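Put the repair desk back on the ground floor

When the Oldale library reopened in November, after nine months of building work, the repair desk had gone upstairs. It used to stand just inside the front door, between the returns slot and the noticeboard. It is now in a room on the second floor, along a corridor, and you need to ask for the code. I think this was a mistake, and I think it is the sort of mistake that towns make often when they tidy up.

The desk was set up by Modupe Etim, who had mended sewing machines for a living and wanted something to do with her mornings. People brought in toasters, lamps, radios, coats with broken zips. If it could be mended in an hour, she mended it while they waited. If it couldn't, she told them so and explained what a shop would be likely to charge. She didn't take money, though there was a tin for fuses and thread.

Most of the people who used the desk had not come to the library for it. They had come to return a book or get out of the rain, and they saw a woman with a screwdriver and remembered the kettle at home. That is how I first used it. I had a Virix desk fan that had been in the loft for 5 years because one blade caught on the cage. I would never have looked up a repair service for it. I would have taken it to the tip, and in fact it was already in the box for the tip.

The people who planned the new layout said the desk needed more space and better light. Both of these are true. Ghizlane Erraji, who worked on the plans, told a public meeting that the old spot was cramped and that queues blocked the door. I was at that meeting and I don't doubt her. But a queue by the door is also a notice telling everyone who comes in that the thing exists. Upstairs there is a proper bench, a lamp on an arm, sockets along the wall and no queue.

We tend to think of a service as a thing that is either provided or not. The desk is still provided. It is on the website and on the leaflet. Somebody who already knows about it, can manage the stairs or the slow lift, and plans ahead will be served better than before. Everybody else has lost it, and they won't complain, for the plain reason that they don't know it was there to lose.

The same thing happened with the post office counter on Javier Street, which went to the back of a supermarket, past the frozen food. It happened with the drinking fountain in the park. When the bus office moved to the retail park it was given a large car park, and to get there without a car you had to take two buses.

I asked Yiğit Yüksel, who runs the hardware shop opposite, whether he had noticed a change. He sells fewer plugs and fuses than he did. Modupe used to send people over the road with the size written on a scrap of paper – he still has a few of them pinned behind the till.

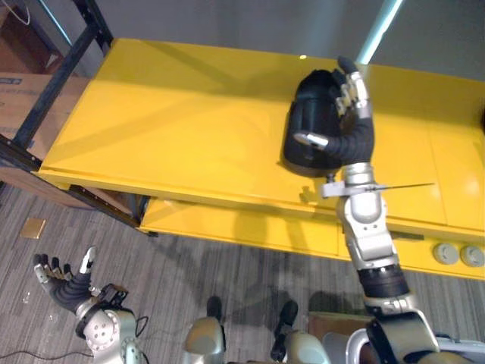 A robot's hand on a black object, yellow tabletop.

There is an argument on the other side and it deserves a fair hearing. Lovely Pascual, who takes her mother's hearing aids and small appliances to be looked at, much prefers the upstairs room. Her mother can sit down. They can talk about what is wrong without a line of people listening. Some jobs, she says, were never suited to a doorway, and she is right about that. A person with an embarrassing problem or a long one should have somewhere quiet to take it.

So keep the room for those jobs. But put a small table by the front door as well, with one person and one box of tools, on the mornings when the library is busiest. It needs a socket and a chair. The space by the returns slot is now taken up by a Juvurwood display unit holding leaflets, among them the leaflet for the repair desk. Move the unit upstairs and see who misses it.

The library is asking for comments on the new building until the end of the winter, and the forms are on the front counter. I have filled one in. If you ever had something mended by the door, please do the same, and say what it was.

Contact the editor | © 2026 Oldale Community Pages | Back to top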